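**Prumside Kitchen puts its winter soup and noodle recipes in one free booklet**

20th March

Hi all, Heledd Kemeys writing, from the back table at Prumside Kitchen, where there's still flour in my keyboard from this morning. I don't normally write press releases (my sister says I write grocery lists with feelings), but we've got a new recipe booklet and I'd love for people to cook from it, so please print as much or as little of this as you like!

The booklet is called *Broth Nights* and it's free. It has 24 recipes, all of them for soups, noodles and the little things you eat on the side, like quick pickles and scallion flatbread. You can pick one up at our counter, at the Lomum farm stand, or at the Morris Street library, just inside the door by the returns slot. We printed 300 copies. If they go fast we'll print more, though I'll have to have a word with my bank account first.

Most of these came out of our Tuesday-style soup suppers (we've moved the night so many times I've stopped naming it), which started last September with one pot of chicken broth and a bag of frozen udon. People kept asking me to write the recipes down. I kept writing them on the backs of receipts, then losing the receipts. After the third time somebody asked for the ginger carrot soup and I had to make it up again from memory, I bought a notebook.

The recipe I'd start with is the miso mushroom noodle soup on page 8. You slice a pound of mushrooms and cook them in a dry pot over medium-high heat until they give up their water and start to brown, then add a tablespoon of butter and two smashed cloves of garlic. Pour in six cups of stock and let it simmer for fifteen minutes. Take it off the heat before you stir in the miso, and please taste before you salt it! Miso brands are all over the place. I once served a batch so salty that my own mother asked for toast.

Noodles get boiled in a separate pot, always. I know it's one more thing to wash. But if you cook them in the soup they drink up half the broth and by the second bowl you've got a casserole.

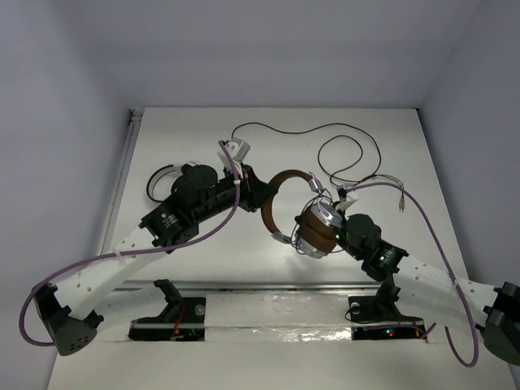
**FOOD & DRINK | Community Cooking**

There's also a section on stock, which I rewrote four times and still have opinions about. I roast chicken wings for mine, with an onion cut in half and left in its skin, and then it all goes into cold water and comes up slowly. No boiling! Just a bubble here and there. If you don't eat meat, the dried shiitake and kelp version is every bit as good, and it's done in under an hour, so I make it more often than the chicken one these days.

We're holding a little launch supper at the Kitchen to go with the booklet. There will be three soups on the stove, a noodle pot going the whole time, and a table of toppings (soft eggs, chili oil, corn, fried shallots, whatever greens Lomum has that morning). Bowls are pay what you like. Bring a jar with a lid if you want to take some home, and bring a spare one if you're the kind of person who has forty jars under the sink, which I am. Call or stop by the counter for the date and time, as I'm still sorting out the evening with the folks next door who share our parking.

A couple of things people have already asked me. Yes, everything in the booklet freezes except the two coconut soups, which taste fine after but look a bit sad. Yes, you can swap rice noodles for wheat in nearly all of them, and I've marked the ones where I wouldn't. No, there isn't a ramen recipe. I tried, and it took me two days, and I'd like you to get dinner on the table before bedtime.

A big thank you to Trustov Print, who put up with me changing the cover color twice and moving the pickles to the front and then back again.

If you'd like a copy for review, or want to run one of the recipes in your food pages, go right ahead. All I ask is that you print the whole method and mention where the booklet can be picked up. I'm happy to talk on the phone too, mornings are best, before the lunch stock goes on.

**Contact:** Heledd Kemeys, Prumside Kitchen, 317 Morris Street. Ask for me at the counter, or leave a note with whoever's on the register.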